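Using a Tablet as the Main Computer for Coursework
Project report, Consumer Devices module
Group members: Korkor Acheampong, Efua Darko, Sena Ankrah
Supervisor: Dzifa Tetteh
Submitted 2022-10-20

1. Introduction

Many students at our college own both a laptop and a tablet. The laptop does the writing and the tablet does the reading, and both get carried to class. Our group wanted to find out if a tablet with a clip-on keyboard could do both jobs for a full month of normal coursework.

The tablet we used was the Eshun 2, which the department already had. We paired it with two keyboard covers. One was the Tarkix Folio, a thin cover with a fabric hinge. The other was the Dokthorpe Deck, a heavier metal base with its own battery and a trackpad. Bought new, the tablet and the Deck come to $1,399 together, so this is not a cheap way to replace a laptop.

2. Method

Each of us used the tablet for our own classes during September. Korkor had it first, then Sena, then Efua. We agreed to leave our laptops at home unless an assignment could not be done any other way, and to write down each time that happened.

We kept a shared log with the date, the task, the keyboard in use and anything that went wrong. We also typed the same passage of 2,000 words on each keyboard and noted the time and the number of corrections. Abena Appiah from the writing center picked the passage so that none of us had seen it before.

We did not run battery tests under lab conditions. The battery notes in section 3 come from ordinary days and depend on what each person was doing.

3. Results

3.1 Typing

All three of us typed faster on the Deck. The Folio bends in the middle when it is used on a lap, and this caused most of the missed letters. On a library desk the difference was small. Sena preferred the Folio anyway because it weighs less and folds flat behind the screen.

The Deck had one repeated fault. After the tablet was lifted off and put back, the trackpad sometimes stopped responding until the cover was closed and opened again. We updated the firmware in the second week. The fault happened less often after that but did not go away.

3.2 Software

Word processing, email and slides gave us no trouble. The spreadsheet app was harder. It opens files made on a laptop, but it drops some chart formatting when the file is saved, and Korkor had to redo two charts for her statistics class.

Running two apps side by side worked well for taking notes from a PDF. A third app can float on top of the other two, but it covers too much of the screen to be useful at this size.

3.3 Battery

The tablet lasted a normal school day with the Folio attached. With the Deck it lasted into the evening, as the base sends charge to the tablet. The Deck and the tablet each need to be plugged in overnight, and there is one charger in the box. Efua forgot the base twice and did not notice until the trackpad cut out in class.

3.4 Connections

The Eshun 2 has a single port. Printing and projecting both needed an adapter, and the projector in the Brarkham Building would not recognize the tablet through the first adapter we tried. The second one worked at a lower resolution. File transfers from a USB drive were slow but finished without errors.
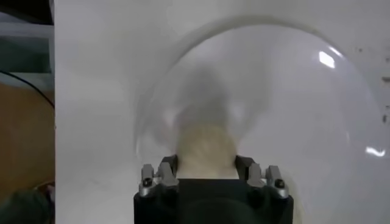

3.5 Times we went back to the laptop

The log shows 5 cases. Most were for programming assignments, where the required editor has no tablet version. One was an online test that would only open in a desktop browser. The last was Efua's group presentation, when she did not want to risk the adapter.

4. Discussion

For a student whose work is mainly reading and writing, the tablet and the Deck would be enough on most days. We would not recommend it to anyone in a programming course. The software limits bothered us more than the hardware did, and a better keyboard does not fix them.

Our results have limits. Three people is a small group and we each had the tablet for a short time. Korkor went first, before the firmware update, and her notes on the Deck are the most negative.

5. Further work

We would like to repeat the typing test with people who have never used either keyboard. Sena also suggested testing a separate wireless keyboard and a stand, which would cost less than the Deck. The log and the typing times are in the appendix.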